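Handout 4: Knobs, handles and the things people blame themselves for

Everyday Product Design, first-year option
November 24, 2020

Reading for this session: Kiiskinen, chapter 2 (the whole chapter, including the part on taps, which last year's group appeared to have skipped as one).

1. Where we left off

Last time we looked at doors, and at the sad fact that a door with "PUSH" written on it has already failed once. The sign is there to apologise for the handle. Hold on to that idea, as it covers most of what follows.

2. What a handle has to say

Pentti Kiiskinen's argument is simple enough to fit on a bus ticket. A handle makes a promise about which way it moves, how hard you may pull it and what will happen next. Users believe the promise. When it is false, they say "I'm hopeless with these things" and try again, harder.

Terms you should be able to use without looking them up:

Grip: how the hand takes hold. Pinch, wrap, hook or palm.
Travel: how far the control moves from one end to the other.
Feel: the push-back you get on the way. Clicks count.
Mapping: whether the control moves in a way that matches what it does.

A round knob is honest about turning and vague about everything else. It can also be pulled, pushed, leaned on and used to hang a tea towel. Put the same knob on top of a stem and most people will stop turning and start tilting, even if turning was the whole idea.
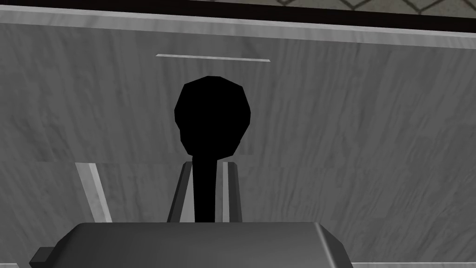
Shape does this before any label is read. Kiiskinen calls it "the first word", and he is rather strict about it: if the first word is wrong, he has no interest in how well the rest of the sentence is written.

3. Case: the Brellell heater

The Brellell was a small room heater with a single knob for both timer and heat. Turn left for time, right for warmth, press to confirm. The makers, Sastik, tried it on 31 people at home during October. Most of them got it warm. Very few got it to stop.

Sastik answered with a longer leaflet. Then came a sticker, and then a second sticker explaining the first. By the time the knob was split in two, 3,000 units had gone out, and you can still find them in spare rooms, running at full heat with the window open.

Points for discussion:
Which of the four terms above went wrong first?
Would a click have helped, and where would you put it?
Why do firms reach for paper before they reach for the part?

4. Case: the Bruron lamp

A happier story, so a shorter one. The Bruron has a sliding dimmer: up is bright, down is dim. It came with no instructions at all. The Bùi shop sold 310 of them and took back two, both on grounds of colour.

Good controls make dull case studies - you may have to live with that if you go into this line of work.

5. For next session

Find one control at home that you have learned to work round. The shower is allowed, but please be brief about it. Bring a sketch, one side of A4, showing what the control promises and what it does. Drawing skill is not marked. Legible handwriting is, after last year.

We will start with taps.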